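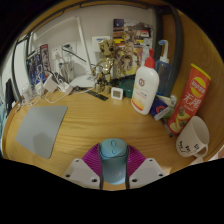
Bench 5, Friday: light blue mouse, grey pad to the left, chargers along the back edge.

Filed under: Workshop Notebook / Benches and Desks

We use cookies to remember your reading preferences. Accept | Manage settings

Friday, 9:40. Desk clearance, Hurkcombe workshop, second floor.

Purpose of the entry: to record the state of the desk before the Loltberg trays are fitted, and to set out the order of work agreed for the remaining benches.

The middle of the desk is in fair order. The wood between the pad and the items on the right is clear and should be kept so, as the sample sheets are to be laid out there. The right side is crowded and will be sorted separately on the next visit.

The back left corner requires attention first. White adapters and a black one share the space behind the pad, with white cable looped on the desk top and more of it coiled toward the left edge. The wall outlets are directly above, so there is no need for slack on the working surface. Spare chargers are to be labeled and moved to the Fovach drawer unit. Any adapter without a matching device goes into the returns box - it is not to be put back on the desk.

Mouse and pad: both stay with this bench. Staff who work left-handed may leave the pad where it is; all others are asked to move it to the right once that side has been sorted. Pads are wiped at the end of the week with the mild cleaner, never the solvent used on the metal benches.

Order of work:
1. Unplug and label chargers.
2. Fit cable tray under the back edge, 6 screws, short ones only.
3. Return one charger per device and run its cable through the tray.
4. Sort the right side.
5. Update the desk sheet.

The tray is rated for 3000 grams, according to the Loltberg sheet. The power strip from Nomura has not yet been weighed and should be checked before it is hung.

Bench 13 has the same layout problem and will follow in April. The request for extra cable ties has been sent to stores - no reply as of noon.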